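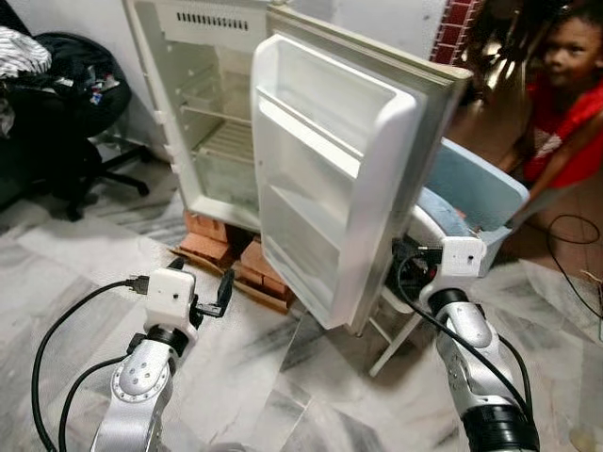 Listed by Jasmina Dimitriou — Weerakoon Secondhand Appliances
Updated July 29, 2026

Small white fridge, single door
Item 1076
$90 — or $63 if you pick it up yourself before the end of the month

Small fridge, white, one door. Came in from a rental flat clear-out, Benedek checked it over. Runs, gets cold, light hum when the compressor kicks in. Emptied out and ready to go.

Good size for a granny flat, a garage, a site office. Not a family fridge. You'd get milk, lunches, a few drinks and some leftovers in there and thats your lot.

Inside
Pair of wire shelves in the middle. Small vent grille near the top of the inner wall — don't jam food hard up against it, air needs to move. Inside walls have gone a bit yellow. Age, won't scrub out, we tried bicarb and we tried the stronger stuff. Doesn't smell.

Door
Opens to the right. Deep bin up top, lower shelf with a raised lip. Both moulded white plastic, same as the liner. Gasket is pale grey, goes right round. Paper test done — shut a strip of paper in the door and tug, it should grip. Did it on all sides, held fine. Door swings wide so leave room beside it, specially in a narrow kitchen.

Standing it up
We've got it up on bricks with cardboard under them. Bricks and cardboard not included! Door hangs low, so if your floor is uneven or you've got a thick mat, lift the fridge a little or the bottom corner might catch. Pavers do the job too. Whatever you use, check it with a level before you load it up.

Leave a gap behind for air. Stand it upright for 6 hours before switching on if it's been laid down in the car. Better to keep it upright the whole way.

Condition
Used. Working. Yellowing inside as above. No manual. No spare shelves, please don't ring about spare shelves, we don't have any. Osamu sometimes gets odd door bins in but they are rarely the right width.

Measure your spot first, then call and we'll run a tape over the fridge for you. Had one come back last November becuase it wouldn't go under the bench — we don't refund for that.

Pickup and delivery
Pickup from the roller door side, ask for Danica. Bring a second person and a strap. Hatchback is OK with the seats down, ute is better.
Local delivery is included in the $90, ground floor only. Stairs by arrangement, depends on the stairs.

Warranty
90 days on the compressor and thermostat. Nothing on shelves, bins or gasket. Keep your receipt, it's the only record we go by.

Holds
Deposit by phone or at the counter. No deposit, no hold.

Also in this week: Gakard bar fridge (no shelves, cheap), Erkemia chest freezer, two microwaves still to be tested.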